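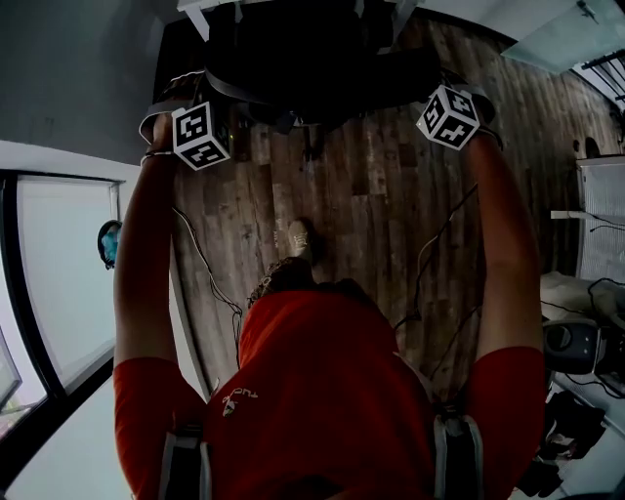 Colmont, 5th April

The floor in the back room is the original one, long planks in brown and gray, some of them weathered enough that they look like they spent a few years outdoors. Most of my week has gone into it, or into getting things off it.

When we moved in, everything without a home went in there. Boxes, the old chair from Stalitz, a rolled-up rug, and cables for things we no longer own. I had stopped seeing the floor at all. On Monday I started at the door and worked toward the window, which took five evenings.

The bending is the hard part. I'm fine on my knees for a while, but leaning forward with both arms out gets me in the lower back after twenty minutes. Thenmozhi Lobo told me to keep my weight over my feet and stop reaching so far. She laid floors for eight years, so I listened, and it helped a little.

I swept along the boards first, then went over the gaps with a stiff brush. After that came a damp cloth, wrung out hard. I had a bottle of floor soap from Farahani under the sink and used a capful in half a bucket. The gray boards stayed gray. I don't mind that — I like them better than the brown ones.

Four boards near the wall move when you step on them. Fereshteh Hosseinzadeh thinks they only need screws, and she is coming over later in April to look at them with me.

The rug is staying rolled up for now. I still have the cables to sort, and there is a bag of them in the hallway that I walk past every morning.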